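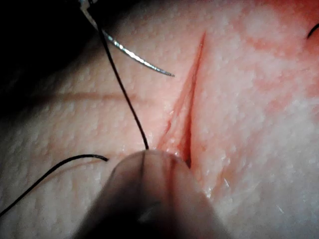 Category: Wound care

Wound closure is the joining of the edges of a cut so that the skin can heal. The usual means are stitches, staples, adhesive strips and skin glue. The choice depends on the depth, length and place of the wound, and on how much the skin around it moves.

In Prenport, closure is taught at the Fleury School of Nursing, where the course was set up by Marisol Kincaid and lasts 7 weeks. Its handbook, written with Clyde Tillman, runs to 191 pages and was last revised on June 11, 2022. The revised text has two chapters on deep cuts, which may need one layer of stitches below the skin and another at the surface.

See also: Bandage; Scar; Suture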